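Gift card balance not carrying over after a partial sale

Posted by Domenica Prantl, June 2018

We run a small dessert counter and use Plodus for the register and the client list. Last week a customer paid for a 10 dollar order with a gift card that had 4 dollars left on it. The register took the 4, I put the rest on her debit card, and the receipt looked fine. The next morning the gift card showed its full 4 dollars again. Is there a setting I missed?

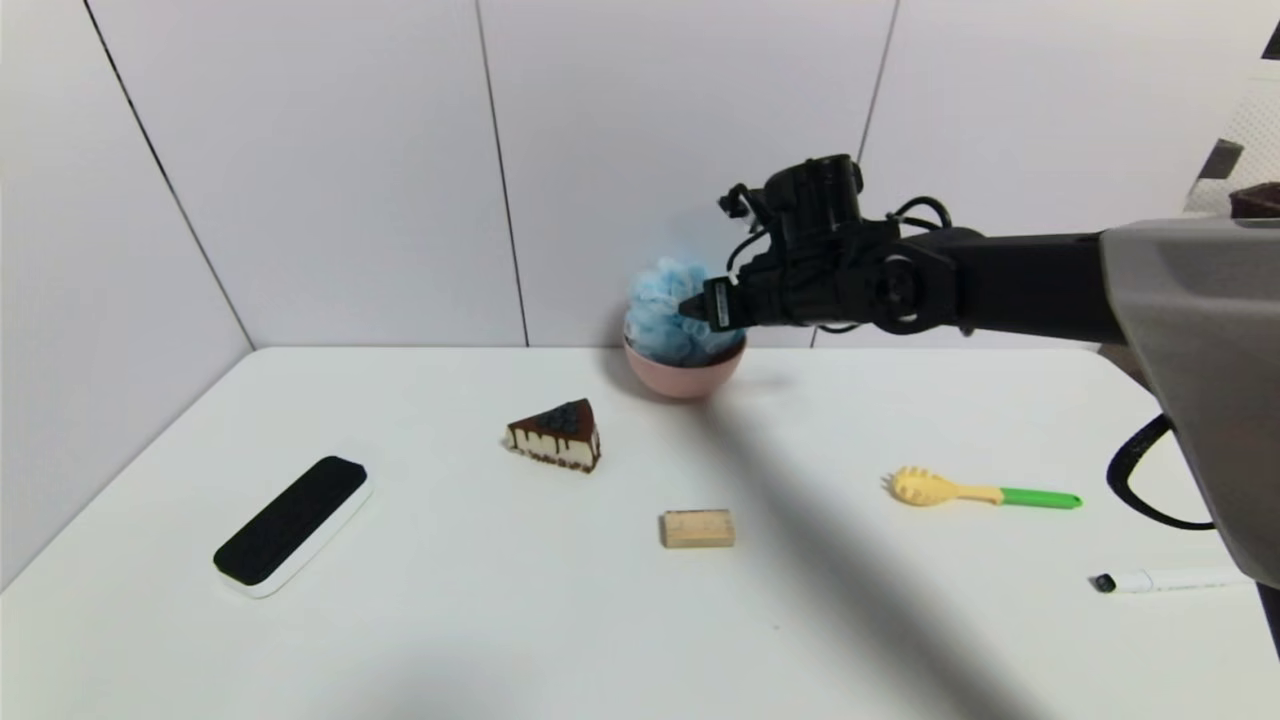
Gift cards in Plodus can be set up as a product or as a payment type, and I may have mixed the two. Ours were entered as a product, under the same menu group as the bowls and toppings. The item she bought was a fluffy blue one heaped up in a pink bowl, which we ring up as a single line with no options, so I don't think the item is the problem. Card number 292 is the only one I have seen do this so far.

Gillespie Swanson

Go to Settings, then Payments, then Gift Cards, and look for "Save balance at close." It is off by default if you imported your cards from a spreadsheet. Turn it on and close out the register once. Cards used before you turned it on have to be corrected by hand — open the card, choose Adjust, and type the new balance.

Also move the cards out of the product list. If they stay there, you'll be charged sales tax on them in the reports.

Mawuli Bonsu

Same thing happened to me, I just went back to paper ones.

Hermine Wieser

Gillespie's fix worked for us, but we had to sign out on both registers before the box would stay checked. If you have more than 2000 clients the save takes a few minutes, so do it after closing.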